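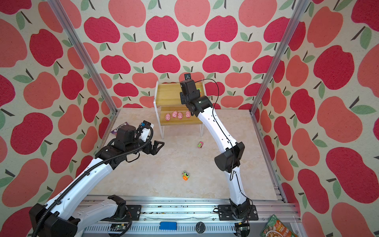 By Wolfram Görtz | Sirnlow Community Fund Handbook | Last revised August 1, 2020

Section 6: Setting Up Your Collection Point

By now you should have your welcome packet, your collection point number and a strong sense that you agreed to this at a party. Good. This section takes you from a sealed box to a working donation point. Read it once all the way through before you open anything, especially the coin bags, which do not reseal no matter what the label claims.

What you should have

One lockable donation box with 2 keys
One pad of receipt slips, numbered
A roll of coin bags
The yellow deposit book
A poster explaining where the money goes (this year: home heating grants and rides to medical appointments)

If anything is missing, call the Morudton office before you start. Please don't improvise a receipt pad. We have seen the improvised receipt pads.

6.1 Placing the box

1. Ask the manager or owner of the location, in person, and get a signature on the blue permission form. "My cousin works there" is not a signature.
2. Pick a spot at counter height, within sight of whoever runs the register.
3. Fasten the box using the cable supplied. Tug it. Tug it again like someone who wants the money.
4. Put the poster at eye level beside the box. If it covers a fire exit sign, you have chosen the wrong wall.
5. Write the box number and the location on page one of the deposit book.

Caution: Do not leave either key with the location. One stays with you and the other goes to your backup person. Keeping both on the same ring defeats the purpose, though it remains very popular.

6.2 Registering in Funis

Funis is the online ledger we use for all donations. It was designed by people who love drop-down menus.

1. Sign in with the email address you gave on your application. If you gave one you no longer use, call the office and be brave about it.
2. Choose Locations, then Add New, then Box. Do not choose Event. An Event closes itself at midnight and takes your entries with it.
3. Enter the box number exactly as printed. Box 323 is not the same as Box 0323, at least as far as Funis is concerned.
4. Under Region, pick Sirnlow. The list opens on Kjærgaard, our partner group, and they have been very gracious about receiving other people's totals.
5. Press Save, wait for the green bar, and write the confirmation code in the deposit book.

Note: The page sometimes takes almost 12 seconds to save. Pressing Save again during this time creates a second box. You will then be expected to empty it.

6.3 Emptying and counting

Empty the box every two weeks, or sooner if coins no longer drop all the way in.

1. Bring your backup person. Both of you must be there from unlocking to sealing.
2. Count on a flat surface away from the public. A car hood is flat, but it is also a car hood.
3. Count bills first, then coins. Each of you counts separately and then you compare.
4. If the totals disagree, count again. Do not split the difference.
5. Bag the money, fill in a receipt slip, and both sign it.
6. Deposit it by the next business day and enter the amount in Funis.

Foreign coins, buttons and arcade tokens go in the small envelope at the back of the deposit book. We open these envelopes each January. Last time there was a very nice key, and if it is yours, please get in touch.

Caution: If the box has been forced open or is gone, leave everything as it is, tell the location manager, and call the office the same day. Do not go looking for the box yourself.

6.4 Requests for written receipts

Donors who drop cash in the box can't be given a receipt afterward, however sincerely they describe the bill. Anyone who wants one should hand you the donation directly. Fill in a slip, give them the top copy and keep the carbon in the pad.

For closing or moving a collection point, go to Section 7.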